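4.2 What families did between lessons

I went into this part of the study thinking the lift lines would be the whole story. They're what parents complain about, they're what resorts measure, and I'd already drafted half a section on them before we had a single diary back. Then the diaries from Ekivville came in and most of them were about lunch (and mittens, so many mittens!). I've kept the lift-line material, but it's moved to the next section and it's a lot shorter than it used to be.

We had 417 families fill out at least one page, and 121 of those stuck with it for their whole stay. I use the second group for anything that depends on how a day was put together, and the full set for everything else. A page asked people to jot down where they were, who was with them, and how the kids were doing, in whatever words they liked. Some wrote a line. One dad at Dorkville wrote four pages about a sled run and nothing at all about skiing, and I coded every word of it. 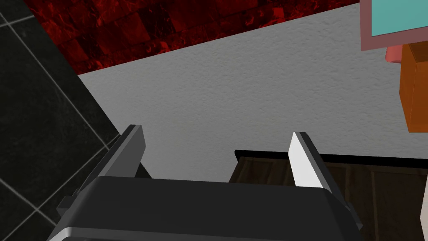 Flevmont, March

Figure 2. Simulated view, with the two fingers of the gripper spread apart and nothing held between them.

The stretch that gave us the most trouble was the gap between the end of morning ski school and the start of the afternoon group. On paper it's a break. In the diaries it's when plans fall apart – somebody's boots come off and won't go back on, the little one falls asleep in the lodge, the older one wants to go back up right now. Ketill Frandsen and I coded these pages separately and then compared notes over a long afternoon, and we disagreed most on what to call "resting." He counted hot chocolate. I didn't, at first, and he talked me into it.

Families who had a snow play area within sight of the lodge wrote very differently about this gap. They mentioned it casually, as something the kids just wandered off to do, and the parents got to sit down. At Ekivville, where the play area is a shuttle ride away, people wrote about it as a trip, with all the packing and arguing that goes with one. Same slides, same tubes, and a whole other kind of afternoon.

I'd be careful about reading too much into that. The Ragnarsson survey, which we borrowed our age bands from, lumps toddlers in with kids up to six, and I now wish we'd split them. A three-year-old in a snowsuit and a six-year-old who can ride a chairlift don't want the same things from a mountain, and their parents' pages read like two separate vacations. I come back to this in Section 5, where I reread the youngest group's pages on their own.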